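Handheld Gripper Good Practice Group
Minutes of the meeting held 26 June 2025, Kuvstead, upstairs meeting room

Present: Emlyn Gough (chair), Aled Samuel, Morfudd Lewis, Aled Beddoe, and me, Nia Gwynne, taking notes
Apologies: none received

There are two Aleds in this group, so as usual I've used last names for them both. Everybody else gets a first name.

1. Minutes of the April meeting

Agreed, with one fix from Beddoe. I had written that he wanted the cleaning rule dropped. He wanted it moved to the front page of the rule sheet, so sorry about that! I've changed it and sent the new copy round.

2. Actions from last time

Samuel has finished the checklist for the start of a shift and it's in the shared folder. Morfudd has asked Staller for the torque settings for the finger screws and is still waiting. I was supposed to tidy up the naming rules for task folders and I haven't, so that one carries over with my name on it. Emlyn has booked a room for the refresher training.

3. Fabric handling rules (draft 4)

This took up most of the meeting, and I'd say it was the best talk we've had on the rule sheet so far. We went through the draft line by line, with Morfudd reading it out.

The first part is about how to start. The draft said the cloth must be "in a natural state" before each recording, and we all had a different idea of what that meant. Samuel folds his and then shakes it out once. I just drop mine. Morfudd has been pushing hers into a heap with both hands, and Emlyn wondered (fairly, I think) whether that gives us the same heap over and over. We settled on this wording: "Pick the cloth up by any one point, lift it clear of the surface, and let go. Don't arrange it afterward." Everyone was happy with that.

Then we got to two-handed work. The current rule says both grippers have to be in view of each other whenever they're touching the same item. Beddoe thinks this is too strict and makes people hold their arms in odd ways. Samuel thinks it's the one rule that has really helped, and he'd sooner lose a few recordings than lose the rule. They went back and forth for a good while, and I stopped typing for some of it.
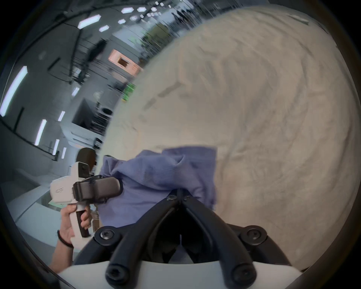 Item 3: two grippers on the purple cloth, one pinching, one pressing at the left edge.

Emlyn suggested we split the rule in two. If both grippers are gripping or pressing the same piece of fabric, each should be able to see the other. If only one is touching it, the other can be anywhere comfortable. Beddoe said he could live with that. Samuel wants to try it for a while before it goes in for good, so it's marked as a trial in the draft.

Morfudd brought up cloth on top of cloth, which the draft doesn't cover at all. When a small piece is lying on a big sheet it's very easy to pinch both layers, and people don't agree on what to do next. Some let go and try again, some carry on, and some stop and throw the whole thing out. I'm a letter-go-and-try-again, for what it's worth. We agreed that a double pinch should be kept if the person lets go and fixes it at normal speed, and that it should be tagged as a correction. If they drag the sheet along and finish the task that way, it gets tagged as failed. It still gets saved either way. Please stop deleting these, everybody, me included!

Speed was the last bit. Emlyn read out the line "work at a natural pace" and asked what we'd say to a new starter who asked how fast that was. Long silence. Samuel's answer was "as if you were doing it at home and weren't in a hurry," and that's now the wording.

Agreed: draft 4 goes out with these changes. Samuel to write up the two-gripper trial. Morfudd to add a short section on layers.

4. Checks on the grippers

Beddoe has been going over the screw check with the Prothero bench team. At the moment we look at the screws when something feels wrong, and he'd like us to look before every session. His point is that a finger with a bit of play in it doesn't feel like much in your hand, but it changes where the tips meet, and you can't fix that in the recordings later on.

Nobody argued. I did ask how long it would take, and he did it in front of us while we were talking, so that was me answered. The check covers the hinge, the pivots and the screws near the bottom of the fingers. Hex key only, finger tight and then a small nip. If a screw keeps working loose, the gripper comes out of use and goes in Beddoe's tray with a note saying which screw.

Samuel asked about finger pads as well. The draft limit is to swap them after 300 sessions or when the surface looks shiny, whichever comes first. Morfudd thinks 300 is too many for fabric work. We've left the number alone for now and she's going to keep a record of when hers go.

Agreed: screw check before each session, starting straight away. Beddoe to print a card for each bench.

5. Privacy and people in the background

Emlyn went over this one again for all our sakes. The lenses are very wide and they pick up a lot more of the room than you'd think from where your hands are. The rule stays as it is: anyone who may be in view has to have signed the form, and visitors need to be told before they come onto the floor. Nothing with a visitor in it goes out of the building until it's been reviewed.

I asked whether the backs of heads and people far off at the other end of the room count. Yes, they do. Emlyn would like us to treat everyone the same and save ourselves the arguing.

Screens and paperwork should be turned away or covered too. Samuel will add it to his checklist.

6. Review of recordings

Morfudd has looked through some 1280 recordings with the Ledano review tool. She pulled out 32 for us to talk about, but we only had time for a handful. Most of the ones we watched came down to the start position, so the new wording under item 3 ought to help. In a couple of others we couldn't agree at all on whether the task was done. Is a cloth "flat" if one corner is turned under? I say yes, Beddoe says absolutely not.

We'll do the rest next time, and Morfudd will send the list ahead so we can all mark them separately before we compare.

7. Anything else

Samuel asked if wrist straps should be required. Emlyn said yes when you're standing, and your choice when you're sitting. Going in the draft.

Beddoe would like the hex keys back. All of them.

Actions
Samuel: write up two-gripper trial, add screens and paperwork to checklist
Morfudd: section on layers, pad record, chase Staller, send out the review list
Beddoe: bench cards for the screw check
Emlyn: add the strap rule, send draft 4 round
Nia: folder naming rules (yes, I know)

Next meeting: date to be set by Emlyn once the refresher training is out of the way. Same room.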